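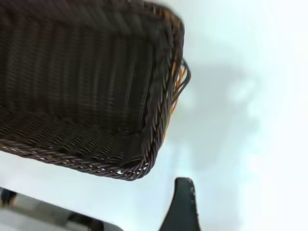
Wrist camera view: a gripper finger just off the braided rim of a woven basket.

Honden releases Vetorico 4, now on better terms with baskets

GERKEVITZ, December — Honden today released Vetorico 4, the latest version of its perception and grasp planning software for robot arms. It is built for the kind of household object that has never once held still for a CAD model: woven things, soft things, and soft things put inside woven things.

Baskets have long been the awkward guest in the company's test set. A braided rim is full of small gaps, and through every gap the table shows as a bright speck. Earlier versions took those specks seriously. They would divide one basket into several imaginary ones and then plan, with great confidence, to pick up the wrong one.

Vetorico 4 treats the weave as a single surface with holes in it. It also keeps shadows in a separate layer, so that a grey blob on a white table is no longer offered to the planner as something worth grasping.

"We had a planner that could reach anywhere on the table and a vision system that kept sending it to pick up shadows," said Fongchan Thongsuk, who leads perception at Honden. "The arm was very polite about it. It went every time."

The second change is a new module called Pace, which deals with blur. When a wrist camera moves close to cloth, fine ribbing smears into stripes, and the old software would either stop and wait or guess. Pace compares the smear with the arm's own joint readings and works out which streaks belong to the motion and which to the material. Where dark ribbed fabric overlaps an orange weave and the border between them sinks into shadow, it marks the border as uncertain and passes that on to the planner, which slows down accordingly.

The module was tuned on 1175 recorded grasps across 13 kinds of basket and textile. Over 600 of those grasps were failures, and the team kept every one. They were, according to Thongsuk, "by far the more talkative half".

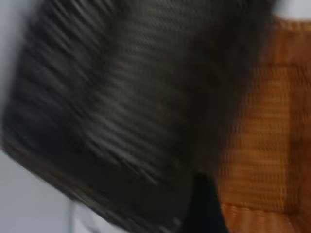 Availability and upgrading

Vetorico 4 is available to existing licence holders from today. Pace is included and switched on by default. Settings from version 3 carry over, apart from the old rim threshold, which has been retired without ceremony. Glossy weaves under strong side light may still need a calibration run, and the release notes say so on the first page.

About Honden

Honden writes control and perception software for robot arms that work with everyday objects. The company is based in Gerkevitz.

Press enquiries: Honden press office, Gerkevitz. Recorded demonstrations are available on request — please say whether you would like the successful ones.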